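How Our Club Teaches a Robot to Fold Clothes

Folding a jumper is easy for you. You have done it many times, and your hands know where to go. For a robot it is a hard job, because cloth changes its shape every time you touch it.
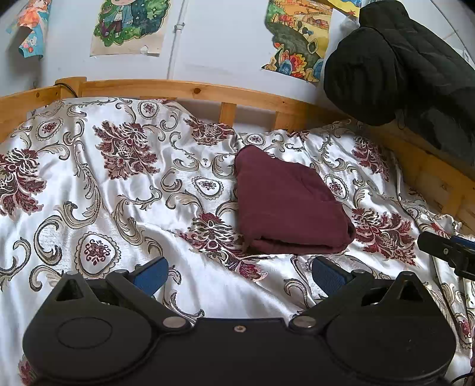
Written by T. Esteves, leader of the Sokolell Robot Club, Sullton
January 26, 2026

In our club we began with this question in September: how can a robot learn to fold? We do not write a rule for every finger movement. We show it the work. A club member holds two grippers, one for each hand, and folds slowly. We call our folding project Ekus, and it needs 400 good folds.

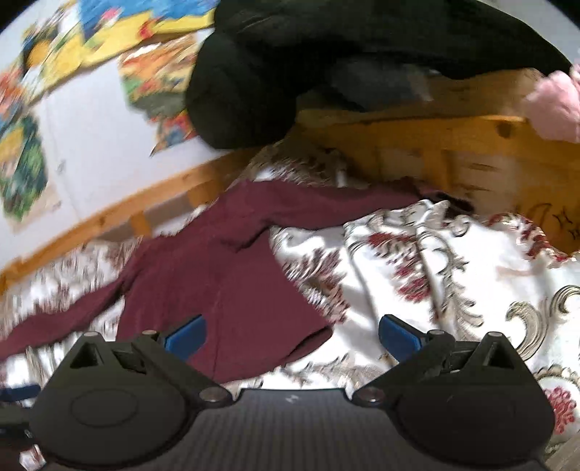 Sleeves are the most difficult part of the project. They can lie in any direction, and they can hide under the body of the jumper. The robot must first find them. When a dark red top is spread out on a patterned bed cover, with one sleeve to each side, you see at once which part is clothes and which part is bed. A robot has to learn this from many tries. So we change the start each time.
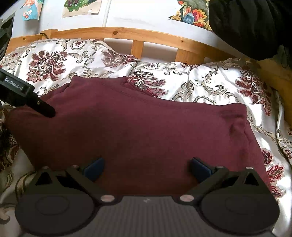
Until now we have 76 folds, made by six children. If a fold goes wrong, we keep it in a separate list and try again. You can practise at home also. Take a jumper, use only two fingers of each hand, and fold it very slowly.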